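Open day at the Dillov center, Gillilside, 6 Dec 2023

I went in expecting to be sold something, and I suppose I was. The flyer promised 30 tables of "early learning in action", and a good part of the hall turned out to be coat racks and leaflets. Entry was free, though the parking wasn't.

The Devadiga room was the one I had come for. They run a play program called Multum, which teaches letters through sorting and table setting. A child gets some plates and a handful of foam letters, and the plates become homes for the letters. The handout runs to 131 pages. I read up to 30 of them over a bad coffee and still couldn't say what a plate does for spelling that a sheet of paper doesn't.

Foam letters and plates on the table:
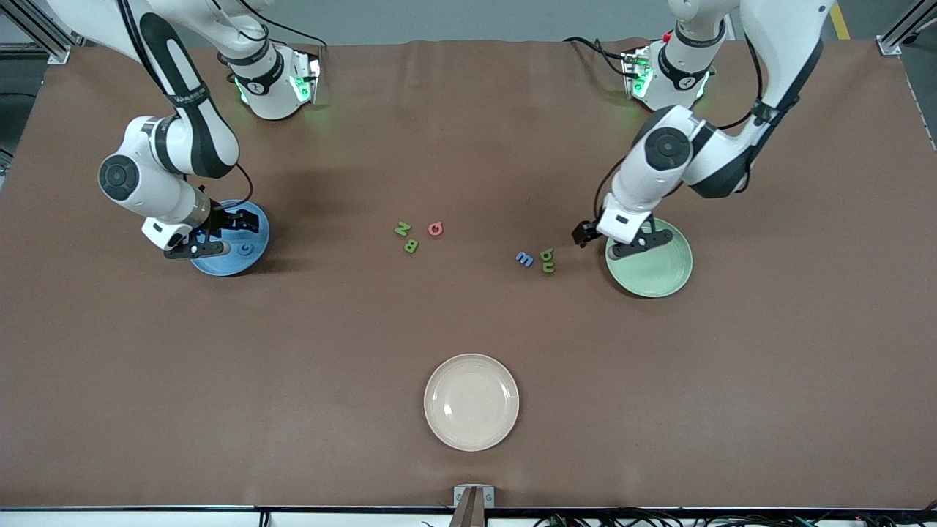
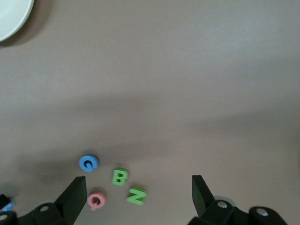

One parent by the door disagreed with me and said her son had ignored flash cards for months, then learned his first letters in November by putting them on saucers at home. She thought the plate gave him a place to stop and look. Fair enough, but that is one boy, and he may have been ready anyway.

I'll give them the letters themselves. They are thick, with rounded edges, and easy to tell apart by shape – most of the time. An M turned on its side could pass for a 3, and I asked whether that bothers a beginner. The answer was that mixing them up is "part of the journey". I wrote that down and put 2 question marks after it.

The starter set was on sale at the exit. I left without one, and took the long way back to the car to miss the raffle.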